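Fold-along night fills up again at Drastillow

21 October 2026

If your clean clothes live in a heap on the bed, Drastillow has a group for you! The neighborhood laundry-folding circle run by Hsiu-ying Kan signed up its 146th member this week, and the waiting list for the next round is already open.

Kan started it in March with 8 neighbors and one very large pile of T-shirts. The idea hasn't changed: pick a bed, spread everything out flat, and work through the dark things first. 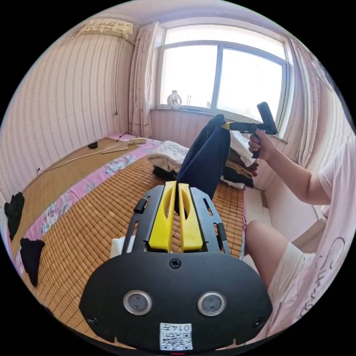
Do you need a folding board or any special gear to join?
A bed or a big table is plenty, and so is whatever came out of your dryer.

A favorite with members is the bamboo sleeping mat. Kan swears by folding on one, with the small tiles giving a firm surface where a soft quilt would sink, and it looks lovely over a flowered sheet too.
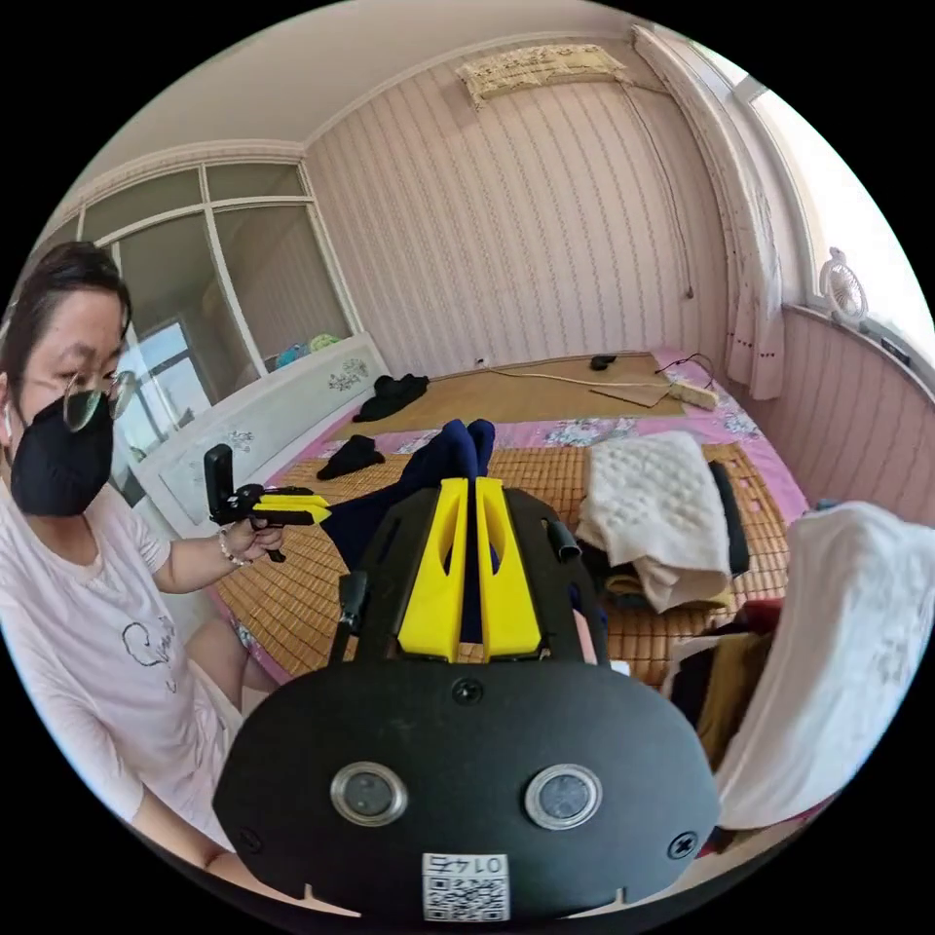
Dark laundry on a bamboo mat, with a pink floral sheet underneath.

Big pieces go better in pairs. One person takes each end, lifts, and lets the cloth hang straight before it comes down in half. Navy and black things show every bit of lint, so give them a good shake first (Kan's rule is 5 shakes, and she means it).
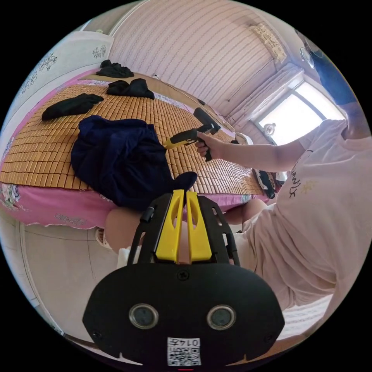 Socks are saved for last, and they get matched before anyone is allowed a snack. The Wesent Street group tried doing them first in the spring and went right back to the old order.

Sign-up sheets are at the Mac Mathúna bakery, and Kan's printed folding guide, now past 700 copies, is free at the counter. 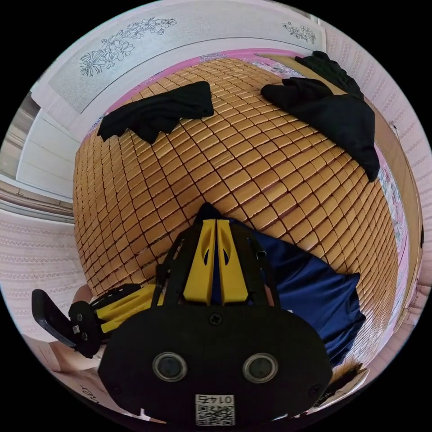

Navy cloth and black garments spread out on the mat.

The next round begins as soon as the list is full.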